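Site Visit Report: Two-Arm Table Service Robot, Cullden Open Day

Prepared by: Jae-in Ryu, Si-woo Won
Course: Introduction to Automation, Project 2
Submitted: 30/06/2021

1. Purpose of the visit

The assignment asked each group to observe a working robot outside the university lab and to report on its hardware, its operating procedure and the limits of the installation. Our group attended the open day held by Cullden at its demonstration dining area. Our host was In-ho Pyo, an applications engineer. Questions about the software were answered by Mal-soon Ban, who maintains the control code.

We were interested in one matter in particular. Our earlier proposal assumed that a robot clearing tables would need to be fixed to the furniture or to a rail. Kyung-tae Nam, our course instructor, marked this as an unsupported assumption and suggested we look at a system with two arms that works at ordinary tables.

2. Background

Cullden develops handling routines for small restaurants. The project shown to visitors is called Randwood. Its stated task is to pick up bowls and cups from a table and set them down at a collection point. Development began in August of the previous year. According to Mr. Pyo, the team has recorded 151 practice runs in the dining area, all supervised by an operator with a stop button.

The routine is divided into 8 stages, from approach to release. We were given a printed list of the stages but not the code. Stages 1 to 3 (approach, align, raise arms) are scripted. The later stages depend on camera input.

3. Method of observation

We stood behind a tape line and took notes by hand. One of us recorded the stage number as the operator called it out, and the other wrote down arm positions and any stops. We did not measure speed or force, and no values for either are given in this report. Camera views were supplied to us after the demonstration.

4. Observations

4.1 Arms and grippers

The arms are of the same general type, left and right. Each ends in a white bracket. The right bracket is 3D-printed and carries a small silver camera or sensor module on the side. Cabling is external and loops over the top of the bracket before running back along the wrist. We asked whether the loop could catch on a chair back. Mr. Pyo said that the approach path is planned with a margin for it.

The wrist view shows two black fingers with fine ridges along their length and rounded tips. The ridges are intended to improve grip on smooth dishes.

4.2 Work area

The tables are square with a marble-patterned top and a thin red edge band. Two of them stand side by side with a narrow gap. The floor is polished marble tile. Both surfaces are pale and the floor is slightly glossy, and Ms. Ban described this as the main difficulty for the cameras, as reflections can be read as object edges. A metal bowl adds to the problem for the same reason.

4.3 Camera views

The first view is from head height and the second is from the wrist.

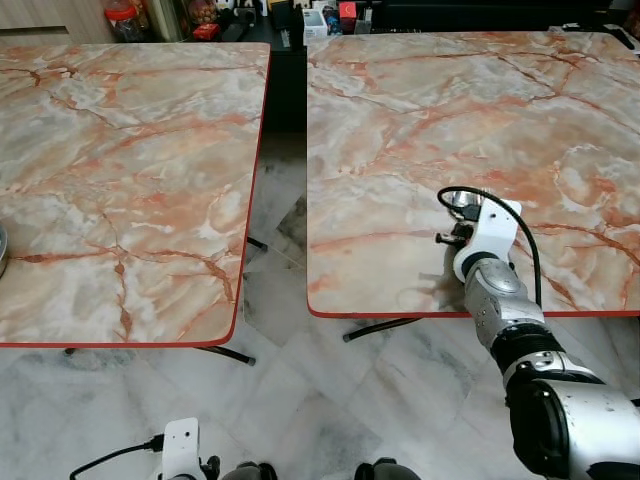
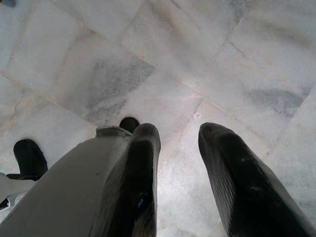

5. Discussion

The head view covers both tabletops but loses detail at the sides. A bowl near the far left of the left table is only partly in view, so the head or the base would have to turn before the bowl could be located properly. The wrist view has the opposite limit. When the gripper is over the floor, it gives tile seams and veining and no table edge to align with. Neither view is enough alone for the later stages.

Our proposal will be changed as follows. The rail is removed. The camera section will specify one head view and one view per wrist. A test on a glossy tabletop will be added before any test with dishes.

6. Open questions

We did not learn how the software decides which arm to use when a dish is near the gap between tables. Ms. Ban offered to answer this by email. Battery life was not discussed.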